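Finally cleared out the storage unit in Iddale. I paid for it for 19 months and visited maybe four times. Posting what I learned in case you're thinking about renting one.

1/ The advertised price was $58 a month. That lasted through the first winter. By July I was paying a good deal more, and the notice about the increase had gone to an old email address. Check which address they have.

2/ Insurance was extra. So was the lock. My renter's policy already covered things kept off site, so I paid twice for a while. Call your insurer before you sign.

3/ The long bench is out of my way now and being used, so that's one large thing I don't have to store.
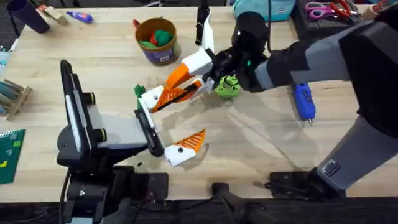 Light wood top, plenty of room on it.

4/ I had 17 boxes marked "misc." Please don't do this. Write what's in the box on two sides, and keep a list on your phone.

5/ Selling took longer than giving away. I made $237 in total, mostly from a bike and a dresser. The couch went for free to a couple from Zummont who brought their own truck. 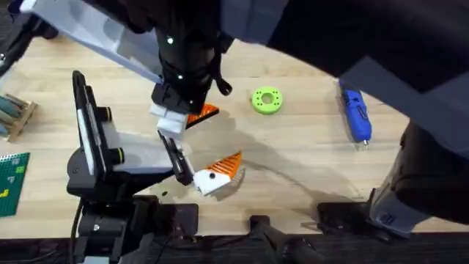 6/ Read the move-out rules. Mine wanted ten days' notice in writing, and the unit had to be swept. They don't prorate, so leaving on the 2nd costs the same as leaving on the 30th.

7/ Take a picture of the empty unit before you hand over the gate code – I needed mine when they tried to bill me for trash.

8/ What's left fits in the hall closet. The winter coats are still in bags and I'll get to them.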